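Saklow method

The Saklow method is an approach to grading in secondary schools that replaces end-of-term marks with a running portfolio and a short oral review. It is named after the Saklow school district, where it was first tried, and is sold to other districts as a training package by the consulting firm Pletora. Supporters call it a reform of assessment. Critics have questioned whether it changes much beyond the paperwork.

Origins

The method was drafted by Kadri Ozoliņš, a former chemistry teacher, in a paper titled "Grades Without Averages." The paper cited no trial data. A pilot began the following October at 2 high schools and enrolled 958 students, most of them in ninth grade. No comparison group was set up. 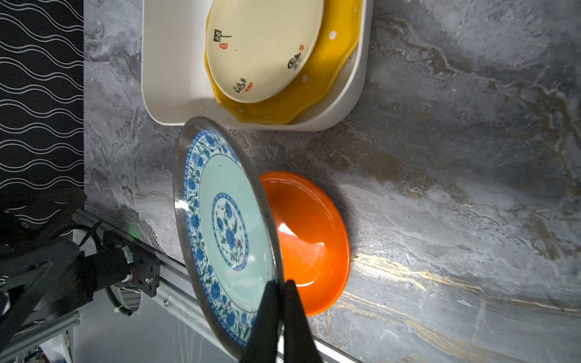 Under the pilot, each student kept samples of work in every subject and met with a teacher for a review 4 times a year. Teachers then assigned one of several written ratings. Since colleges still asked for a grade point average, the district converted the ratings back into letter grades, a step the original paper does not mention.

Claimed results

Pletora's brochure states that 60 percent of pilot students "showed deeper learning." The term is not defined, and the figure comes from a survey filled out by the teachers who had given the ratings. Attendance and state test scores were not reported.

Sarmīte Toom, who reviewed the pilot for the newsletter Strazds, wrote that the reviews were often cut short for lack of time and that many portfolios held the same worksheets used before. She found the meetings themselves popular with parents, but noted that extra conference time might have been just as welcome without the rest of the program.
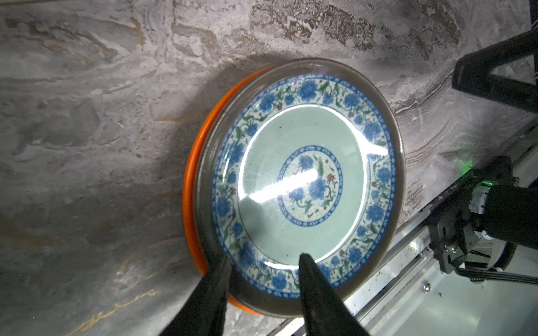 Software

Portfolios are stored in Plullalico, an online system licensed separately. Its cost is left out of the per-student price Pletora usually quotes. Files can be exported only one student at a time.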